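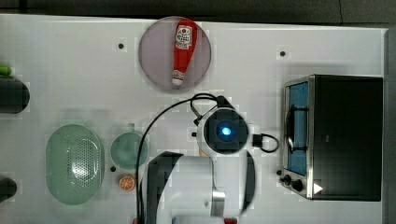 6 min read

The open day at Mollov started at ten, and by a quarter past the coffee was gone. I had signed up in February, when the visit was first announced, and it was moved twice before it finally took place. The company rents the ground floor of an old printing works in Ernau, ten minutes on foot from the train station. The sign on the street still has the printer's name on it. Look for the blue door and ring the lower bell.

I went because I write about kitchens and small shops, and readers keep asking me when they can buy a machine that clears up after dinner. I wanted to see how far along the people working on it are. I paid for my own ticket and train fare, and I was told I could write what I liked as long as I left out the names of customers.

There were 72 visitors on the list, split into groups for the morning and the afternoon. Our guide was Karim Gaber, who looks after testing. He has worked there for two years and before that he repaired dishwashers and ovens for a living. That made him a good person to ask, because he knows how people treat their appliances at home.

The tour began in the workshop, where arms are taken apart and put back together. Most of the time there went to a worn joint that Gaber passed around the group. The joints are replaced on a schedule, whether or not they have started to slip. A man next to me asked what a full arm costs, and Gaber said the price depended on the order and he would not give one. He did say that a spare set of finger pads costs $165 and that a busy station goes through them faster than anything else.

From there we went into the kitchen test room. The tables are plain and white, and each one is set up with ordinary things: a toaster oven, a colander, a plate, a bottle of ketchup, some fruit. An arm works at the table, and whoever is running the test decides what it should try next. Tasks are short. Put this in that, move this over there, open the door, close the door. Each try is marked as a pass or a fail, and a try that takes too long is a fail even if the thing ends up in the right spot.
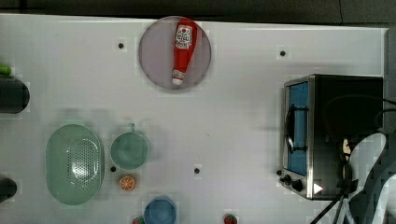

I asked which jobs give the most trouble. Gaber said oven doors were high on his list. A person pulls on a handle and feels when the door starts to give, and changes the pull without thinking. An arm has to be told, or has to learn, that the door swings in an arc and that pulling straight back will drag the whole oven across the table. Small ovens are worse than big ones because they weigh so little. He said the same goes for a colander, which slides away when it is nudged.

Soft fruit is another problem. Squeeze a strawberry too hard and it is ruined, too lightly and it drops. Squeeze bottles have the opposite trouble. They can take a strong grip, but they give under it, and the way a bottle sits in the fingers depends on how full it is. I had assumed the bottle would be the easy item on the table. Gaber said it is easy to lift and hard to set down where you want it.

The other thing that surprised me was how slow it all is. I do the dishes in the time it takes to hear the news on the radio. Gaber put a normal dinner for four, cleared and put away, at well over an hour for one arm, and that was with someone close by to step in. He did not seem embarrassed by it. The company is not selling anything for the home at the moment and he would not name a year when it might.

We had lunch in the yard. Soup and bread, and a long line for both. I talked to a couple who run a sandwich shop and had come with a clear question: could an arm fill the trays in the morning before the staff arrive? They had been told "maybe, with fixed trays and fixed positions," and they seemed pleased enough with that. Their shop is small, and they were more worried about where the thing would stand.

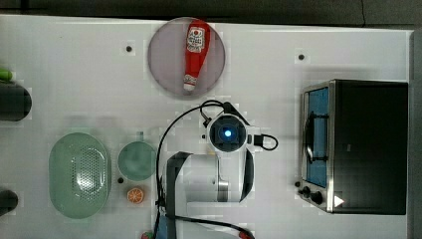

VISITS & FAIRS

The afternoon was about shops and stockrooms, and this part was further along. Mollov builds a shelf-filling station called Banero, made together with a packaging firm named Yeoh. It takes boxes of one size from a cart and places them on a shelf. We watched it fill one shelf and start on the next. It put one box in crooked and did not notice, and an employee straightened it by hand.

According to the handout, Banero is tested on 2,000 boxes before it leaves the building. The reason it does better than the kitchen arms is plain enough. The boxes are all the same, the shelf is always in the same place, and no one has left a mug in the way. A home kitchen has none of that. The table is different every evening, and half the things on it are put there by children.

Someone in the group asked if a household could simply keep its kitchen as tidy as a stockroom. Gaber said he had tried that in his own kitchen for a week and his family had voted against it.

My answer to readers, then, is to wait. If you have a shop with fixed shelves and one kind of box, a machine can take over part of the work, provided you keep a person close by. If you want the table cleared and the oven wiped, buy a good dishwasher and do the rest yourself. I would not put money aside for a kitchen arm yet.

A few practical notes for anyone going to the next one. The floor is concrete and the tour has a lot of standing, so wear shoes you can stand in. Bags go in lockers at the door and you need a coin for them. Photos were allowed in the test room but not in the workshop. There is an elevator, but ask for it when you book. The afternoon group got more time with the staff than the morning group did, and the soup had run out by one.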